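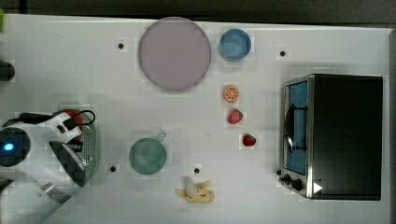 Figure 2. Tabletop workspace used in the kitchen tasks, with tableware, play food and a toaster oven within reach of the arm.

4.2 Kitchen Tasks and Data Collection

The second group of experiments examines whether a policy trained on short, single-object instructions can be applied to longer requests without additional demonstrations. All trials were carried out on the tabletop shown in Figure 2. The object set includes a plate, a bowl, a mug and several pieces of play food, among them a banana, an orange slice and strawberries. The toaster oven remains on the right side of the table, opposite the arm.

Training data were collected at the Presholm laboratory in July under the supervision of Mehrangiz Mahmoudi. The final set contains 1356 demonstrations, each paired with one written instruction such as "put the strawberry in the bowl" or "move the mug next to the plate." Operators were asked to vary the starting position of the arm and to rearrange the objects between demonstrations. Demonstrations in which an object left the table were removed before training — they were kept in a separate file for the failure study in Section 6.

At test time, the Gesero planner divides a request into steps and passes them to the policy one at a time. A step ends when the policy reports completion or when its time limit is reached. We compare this arrangement with the Farahani baseline, which receives the full request at the start and produces no intermediate steps. Both methods use the same camera input, the same action space and the same training data.

Object layouts were drawn before testing and repeated for each method. A trial was counted as successful only if every requested object was in its target location at the end and the gripper had released it. Partial completion was recorded separately and does not enter the success rates reported in the next section. Requests that involve opening the oven door are treated as a separate category, as the policy must make contact with a fixed appliance and errors in position are harder to correct.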